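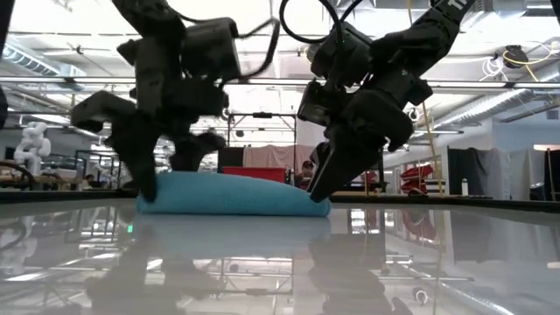 Unit 4: Why Cloth Drapes

Drape is my favorite topic in the whole course, and I hope by the end of the hour it will be yours too! When we say a fabric "drapes well," we mean it bends easily under its own weight, in more than one direction at once. Stiffness depends on the yarn, the weave and the finish, and thickness matters enormously – double the thickness of a solid sheet and it gets eight times harder to bend. Stack loose layers, though, and they can slide over each other, so the pile stays much softer than a solid slab would. Look at the folded end of the light-blue towel: the cloth goes around in a rounded bend, with no sharp crease. A thin cotton lawn would fold nearly flat.

Bending length

We measure this with the cantilever test. Slide a strip over the edge of a platform until the tip droops to the standard angle, then read off the overhang. Half of that overhang is the bending length. Sofia Kouris will have the strips cut for lab, so bring a ruler and your Plavley sample card (you'll want swatch 27, it's a wonderful one).

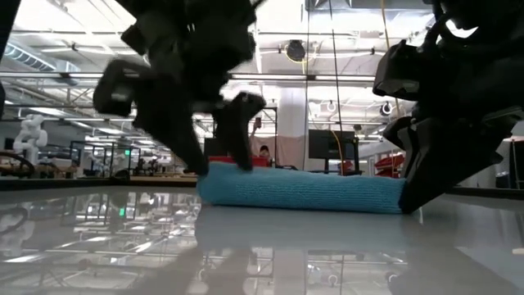
Fig. 2. Ribbed towel, folded or rolled into a long bundle.

Ribs make a fabric directional. Bend it along the ribs, then across them, and feel the difference in your hands!

For next time: read Lehtinen, page 51 onward.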